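Testing grippers before the crate arrives

By the Walimside newsletter staff
July

In-ho Ahn spends most of his working week choosing hands for robots. He is a test engineer at Lammers, a small integration firm in Sanville that fits out packing and assembly lines, and since the spring he has been comparing parallel-jaw grippers for a customer that wants one arm to handle several awkward parts.

We met on a Tuesday in the firm's upstairs office. The workshop is downstairs, but most of what he wanted to talk about was on his screen.

"People expect me to be standing next to a machine all day," he says. "For the first few weeks of a job I'm mostly at a desk. We try everything in simulation, throw out the bad ideas, and then we buy hardware."

The comparison began with 21 combinations of gripper body, finger length and controller setting. Each was given the same set of jobs: reach down to a part, close on it, lift it, put it back. Ahn ran every combination 1,000 times with small changes to the starting position of the part, and kept a record of how each attempt ended.

"A dropped part is easy to score," he says. "The harder ones are where it gets hold of the part but at a bad angle. The software says it has a grasp, and it does, but you wouldn't want to place anything with it. I ended up putting those in their own column."

The test that separated the grippers most clearly was also one of the plainest. It uses an upright block with a small handle on top, and the arm has to come down from above and take the handle between its fingers.

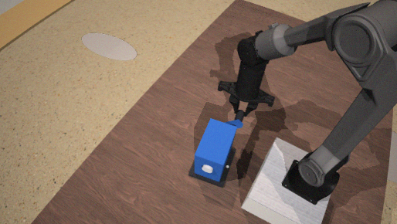

The handle test in simulation, with the short fingers at the top of the blue box.

Ahn says he likes the handle test because there is so little to hold on to. Long fingers did well on the wide parts but tended to touch the body of the box before they had closed properly. Short fingers left more room. They also needed the arm to be positioned more accurately, and that moved the problem from the gripper to the controller.

"That was the argument we had for most of a month," he says. "Do you spend the money on a better gripper or the time on a better controller? I wanted to do the controller work first. My manager wanted to see both, so we did both, and it took longer."

Two controllers were compared. The first follows a fixed path and closes the fingers at a set height. The second, which Lammers calls Jedholm after the village where its author grew up, slows down over the last part of the approach and corrects its position as it goes. With short fingers, the fixed path completed the handle test in 71 per cent of attempts. Ahn would not give the figure for Jedholm while the customer is still reading the report, but he says it was higher and that the extra time per cycle was acceptable.

He is cautious about what the numbers mean. Friction is the part of the simulation he trusts least. In the model, a surface is given one value and keeps it. On a real line there is dust, and the finger pads wear down.

"I don't take the percentages downstairs with me," he says. "I take the order. If gripper A beats gripper B by a long way on the screen, I expect it to beat it on the bench as well. If they're close, I treat it as a draw and test them both."

After the simulated runs he was left with 7 combinations worth building. Four have been on the bench so far. One was dropped on the first morning because the cable ran the wrong way round the wrist and caught when the arm turned, a fault that had not come up on the screen because the model had no cable in it. He has since asked for cables to be added, and has been told it will be slow.

I asked whether cameras were part of the comparison. They were at the start, he said, and then he took them out. The simulated tests use the exact position of the part, as the software already knows it.

"If I put a camera in as well, I've got two things that can go wrong and one result," he says. "I'd like to know what the fingers can do when they're told the truth. Then we add the camera and see how much we lose."

Camera work starts next month, first with a fixed view over the table and then with one mounted near the wrist. Ahn expects the wrist view to have trouble in the last part of the approach, when the fingers are close to the part and block the view of it.

His advice to smaller firms starting on the same work is to choose one dull task and keep it the same from beginning to end. He changed the size of the handle part of the way through his first set of runs and had to do them all again.

"It was two millimetres," he says. "I thought it wouldn't matter."

Recent items
Walimside workshop evening moved to autumn
Choosing finger pads for smooth parts
Second-hand arms: what to check before you pay
Letters: more on fixed guarding

Contact the newsletter | Copyright Walimside | Back to top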